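Play Area Inspection Checklist with Comments
Nultidach Family Centre, ground floor
Date of inspection: September 5, 2025

Marks used: OK, Repair, Remove, Not checked

1. Entrance and gate
Gate closes by itself: OK
Latch is out of reach of small children: OK
Comment: The gate closes well but it makes a loud noise. Please put a drop of oil before the next inspection.

2. Floor and mats
Mats lie flat, no raised corners: Repair
Floor clean and not slippery: OK
Comment: Two mats near the window have a corner which comes up. I have pressed them down with tape, but tape is only for a few days. New mats are ordered from Modise.

3. Shelves and book boxes
Fixed to the wall: OK
No sharp edges: Repair
Comment: The low shelf from Tedeck has one screw that stands out on the left side. It was the same in November. Please use the shorter screw, 27 mm, not the 38 mm one.

4. Role play corner
Toy kitchen stands steady when pushed: OK
Small parts checked with the choke tester: OK
Pots and play food washed: Not checked

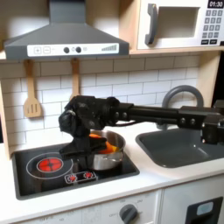
Item 4: toy kitchen, pot with orange food pieces on the stovetop.

Comment: The washing list was not signed, so I could not mark this point. All play food should be washed in warm water with soap, and dried on a towel before it goes back. Pieces with bite marks or cracks must be thrown away.

5. Sockets and cables
Socket covers in place: Repair
No cables across the walking way: OK
Comment: One cover is missing behind the sofa. There are 10 spare covers in the office drawer.

6. Cleaning products
Cupboard locked: OK
Bottles have their own label: Remove
Comment: One spray bottle had no label. I have taken it out. Clirnero must always stay in the bottle it was bought in.

Points marked Repair should be finished before the room opens for the afternoon group, except the mats. Send me a short message when the socket cover is in its place.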